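**Why does a sub-orbital booster need so much less fuel to land than an orbital one?**

Kelly Sugden, 2nd November

My daughter Poppy has a school talk on rockets and we got stuck on one point. She wants to compare a booster that goes straight up and comes straight back down with one that helps put a satellite in orbit. Both can land on their tail under power. The book we borrowed says the orbital one "pays a much higher price" for doing it, but doesn't say what the price is or where it goes. Is it only that it's a bigger rocket? She has 30 slides already (I've told her to cut some) and would like one that explains this properly without an equation on it.
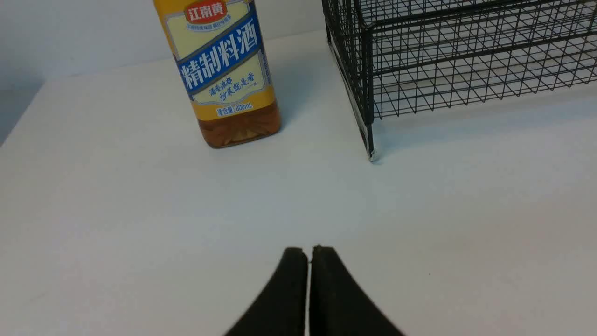

**Stuart Bloxham**

Size comes into it, but sideways speed matters more. A sub-orbital booster goes up, runs out of push, slows down under gravity and falls back close to where it started. The air does most of the braking and the engine only has to take care of the last part. If Poppy wants a prop, a clear plastic bottle with a wraparound label does well, the kind cooking wine comes in, where you can see the liquid through the base. Tell the class that the liquid is propellant and that the booster has to save a little at the bottom for landing. Then ask what happens if it's also flying away from the pad at several times the speed of sound.

The orbital booster is in that position. When it lets go of the upper stage it is high up and moving fast over the ground. It has two choices. It can turn around and burn fuel to fly home, or it can carry on and land on a ship downrange. Going home costs more. Even with a ship it usually needs a burn to slow down before it meets thick air, or the heating gets too bad.

Every pound of fuel kept for that is fuel that didn't help push the satellite. That's the price the book means.

**Lorraine Heywood**

Bigger rocket = more weight = more fuel. Also they have legs, which weigh a lot. I'd just say that, it's a school talk.

**Esben Ásgeirsdóttir**

Stuart has it right. Two things to add.

First, reaching space and staying there are different jobs. The usual line for space is at 100 kilometers, and a rocket can get up there and drop straight back. To stay in low orbit you need close to 8 kilometers per second sideways. The booster supplies only part of that – the upper stage does the rest – but its share is still far more than a straight up-and-down hop calls for.

Second, Lorraine's point about legs is true for both kinds, so it doesn't explain the difference between them. Legs and fins are dead weight on the way up whichever rocket carries them.

For the slide I'd draw two curves from the same pad, one tall and narrow, one leaning well over to the right. Mark where each booster separates and where it lands. Most kids will see it from that.

**Kelly Sugden**

Thanks all. She's going with the two curves and has dropped the slide about paint colors. Still arguing about the one on space food.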